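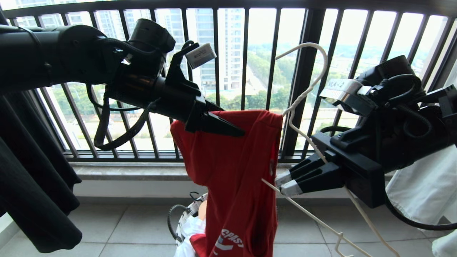

## Singers and players wanted for the Priltudis tribute choir

We're putting together a big, noisy, open-hearted choir in Trarley, and we'd love to hear from you! The plan is an evening of 1980s pop -- synth ballads, power choruses, the odd key change that makes your hair stand up -- sung by 100 voices with a live band behind them at the Duman Hall in October.

You don't need to read music. Parts are taught by ear, and recordings go out after each rehearsal so you can practice in the car. If you can hold a tune while the person next to you sings a different one, you'll be fine.

**We still need:**

- tenors and basses (lots of room here!)
- a few low altos
- two keyboard players who own their own synths
- a drummer comfortable with a click track
- a saxophonist, for reasons any fan of the decade will understand

**Rehearsals:** 8 evenings, 7 p.m. to 9 p.m., in the upstairs room at Plandus Music, 979 Mill Street. Please plan on making at least six of them, plus the sound check.

**Pay:** Choir places are unpaid and free to join. Band members get a flat fee plus parking.

To sign up, drop a note at the Plandus front desk with your name, your voice part or instrument, and one song you'd be thrilled to perform. Not sure of your part? Come along at 6:30 p.m. on the first night and we'll work it out at the piano.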